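Bottles, Caps and Glue: Keeping a Small Work Table in Order
By Ilídio Aguiar
Thursday, February 10, 2022

I repair small things at home, mostly chairs, picture frames and the toys of my nephews. For this I use many products that come in bottles: glue, oil, wood stain, cleaning liquid. A good part of my mistakes came from the bottles and not from the repair. After I lost a full bottle of stain on my trousers, I started to write down what helps me.

Caps that do not open

Glue dries on the thread of the bottle and then the cap becomes like one piece with it. Do not take pliers first. Hold the cap for one minute under warm water from the tap, dry it, and try with a rubber kitchen glove. If it still does not move, put a wide rubber band around the cap and turn slowly. With super glue I do not use water, only the glove and patience.

When the bottle is open, wipe the thread with a piece of paper towel. Then put a very thin film of petroleum jelly on the thread, on the outside only, so that nothing falls inside. My bottle of Duseck wood glue has opened easily since June.

Child-safe caps are a different matter. You must press down and turn at the same time, and on a soft surface the bottle sinks and the cap only clicks. Put it on something hard and press with the palm, not with the fingers.

Protecting the table

For years I worked on newspaper. It sticks to the glue and it moves under the hands. A flat mat is much better, and a sheet of plastic over one part of it is good for the dirty jobs, such as painting or staining. Fix the plastic with two pieces of tape, or it will walk.

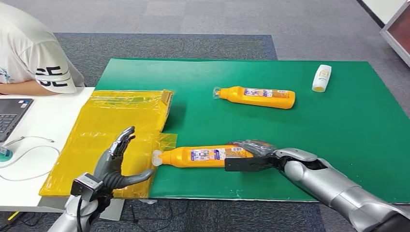 Dried white glue comes off a smooth mat by itself if you bend the mat a little. For oil, use dish soap and a soft sponge, then clean water. Do not use acetone before you try it in a corner. I made a cloudy spot on my first mat in this way, and it never went away.

If the mat came rolled and does not want to lie flat, roll it the opposite way and leave it so for one night. In winter I put it first in the warmest room of the house.

Labels

A label with drops of oil on it becomes impossible to read in a few months. I cover each new label with clear tape, one turn around the bottle and a little more. On the bottom I write the month of opening with a permanent marker. If I pour a product into another bottle, I write the name before I pour, and I never use a bottle that had a drink in it — this rule has no exceptions in my house.

Storing

Keep bottles standing, with the glue away from frost. I use a plastic box from Mendes, the hardware store near the bridge, and it holds 6 big bottles. Rags with oil do not go in the box. They must dry open and flat, outside, before I throw them away, for they can heat up and catch fire when they are in a pile.

Next month I will write about brushes, and how I saved a hard one with vinegar.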